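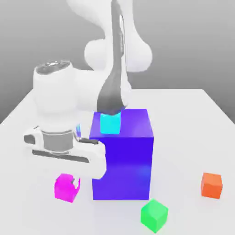 Setting up the practice cell in simulation before you touch the real arm

I have been looking after the sorting cell at Cardale for long enough now that people send me their newcomers, and the first thing I do with every one of them is sit them down at the simulator for an afternoon. It's a friendly place to make your mistakes, and you will make plenty (I still do!). What follows is the routine I go through, written down at last after Ju-won Hwang asked me for the third time where she could read it.

You'll want the arm model loaded, the gripper attached to it, and a plain table. Leave the background grey and don't be tempted to add walls or shelves yet. The practice set is one big blue box and four small cubes in cyan, magenta, green and orange, and the file is called Fotis, after the old training bench it copies.

Placing the table and the arm

Start with the table, and get its height right before anything else. Ours is set at 81 cm from the floor to match the real one. Then drop the arm's base in and send it to its home pose. If the arm appears to shiver a little when you press play, the base has been sunk into something solid. Lift it by a hair and try again.

Next, check the joints one at a time. Move each slowly to both ends of its travel and back, watching the numbers in the side panel as well as the arm itself. On the Cardale model the wrist used to come in turned the wrong way round, and I lost most of a morning to that back in April before Ilídio Barreto spotted it from across the room.

Putting the objects in

Blue box first, in the middle of the table, and let it settle. Then the cubes, one by one, with a good bit of room between them. I like to turn one of the small ones at an angle, so the gripper has to come in with a twist. Set the cyan one on top of the blue box if you want to practise working at height, but do this last, once everything below it has stopped moving.

Give each object its own weight. The default is the same for everything, and a big box that weighs no more than a little cube will skate off as soon as a finger brushes it.

Checking for clashes

Now the part that people rush. Open the contact view and bring the arm down beside the blue box very slowly, with the speed at 11 per cent. Watch two places: the gap between the finger and the side of the box, and whatever part of the arm is passing over the top. It is ever so easy to mind the fingers and forget the rest of the machine, and a link coming down on top of an object will happily stop your whole run.

If you do get a contact you didn't ask for, pause at once and don't drag the arm away sideways. Go straight up, then back to home, then look at the log. Most times you'll find the approach point is simply too low or too close in, and moving it out a little sorts the matter.

Also look for shapes running into each other, a finger sunk into the corner of a cube for instance. The drawn shape and the contact shape are kept separately in the model, so compare the two – the switch is under Display – and redo the contact shape if they don't agree.

Saving your work

Save under a new name each time you change a pose. Mine is up to version 41 and I've gone back to an older one more often than I'd care to say. Write a line in the notes box about what you changed, and then have a cup of tea before you load anything on to the real controller.

Cardale cell notes, last updated October 29, 2018 | Contact the training desk | Back to top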